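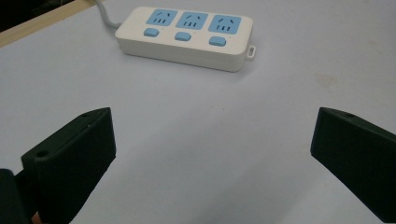 Allerik Opens a Shared Study Hall on the Second Floor of the Old Imesex Building

ALLERIK — November. Well, we finally did it! After a long summer of paint rollers and permit forms (so many forms), Maken is opening a free study hall on the second floor of the old Imesex building, and I get to be the one to tell you about it.

I started Maken because I kept seeing students doing homework in the laundromat on Cheng Street. Good light, warm dryers, terrible chairs. We asked people in the neighborhood what they wanted, and 284 of you wrote back. Most of you wanted quiet. A lot of you wanted somewhere to plug in a laptop without crawling under a stranger's seat. One person wanted a fish tank, and I'm still thinking about it.

So the hall has 32 seats, long tables, and 4 small rooms for group work or phone calls. It covers 1339 square feet, which felt huge until the bookshelves came up the stairs. There's no membership and no sign-up for the main room. The small rooms can be booked for two hours at a time at the front desk.

We'll be open from 9 a.m. to 9 p.m. all through November, and later during exam season if enough of you ask. Coffee is fine with a lid on it. Hot food stays in the kitchen — I love a good curry, but so does the carpet. 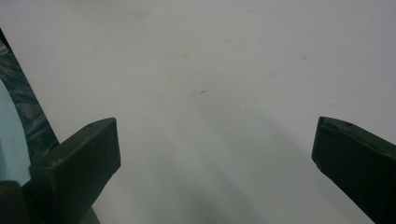

A plain, pale surface, up close.

Come by in the first week and tell us what's missing. We still need desk lamps, a second printer and a few patient people to help with math in the evenings. If you've got any of those lying around, stop at the desk or leave a note in the box by the stairs.

Press visits are welcome any morning before 11 a.m. Use the side door on Cheng Street and ring twice.

Maken, Imesex Building, second floor, Allerik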